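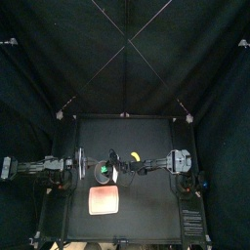 *Black cloth, black table, white cords crossed at the back.*

So the black corner is finally up! If you read my December post you'll remember me complaining about light bouncing off every pale wall in the place, and a few of you wrote in telling me to stop whining and hang some fabric. Fine. You were right.

March 23, 2025 is going down in my notebook as the day I quit fiddling with it, though I already know I'll be back in there with a steamer. The cloth has creases. I hung it straight out of the package like a person with no patience, and black fabric shows every fold the second you put a lamp near it. I did try the trick of misting it with a spray bottle and pulling it flat by hand (it sort of worked on a test scrap, so maybe next weekend).

The cloth is from Mustow, the heavier of the two weights they sell. I ordered the light one first and could read the label on a cereal box through it, so back it went. The heavy stuff is a pain to lift over your head but it hangs so much better, and it swallows light like crazy. My phone flashlight just kind of disappears into it.

The cords took longer than the fabric, if you can believe that. They're thin white ones and they cross in a big X over the back. Ataberk Eren came over to help and we had 3 tries at getting them tight. The first time I tied my end, he tied his, and the whole thing sagged before we'd put the pliers down. Second time I pulled too hard and lost a knot. Third time we let him do all of it while I made sandwiches - that was the winning formula.

And the brackets! I love the brackets. They're little silver ones from Brultberg and they go where the pieces of the frame meet. I thought about painting them black to match, and I even bought the paint, but I've gotten fond of them. With everything else so dark they make it easy to find the corners of the table, which my hip appreciates. Ataberk thinks I'm being lazy. The paint is still in the bag.

The table surface is matte, and I'm so glad I held out for that. The old one was glossy and every lamp showed up in it twice. Matte does pick up fingerprints and lint, though. I've been going over it with a dry microfiber cloth before I start anything, and I keep a lint roller in my back pocket now like some kind of wedding photographer.

Still on the list:

- steam the cloth, walls first
- trim 22 inches off the leftover piece and hem it
- return the Jundex clamps (wrong size, my fault)
- decide about the paint

If anybody has a good way to get creases out of heavy black fabric while it's still hanging, leave me a comment. I'd really like to not take it all down again.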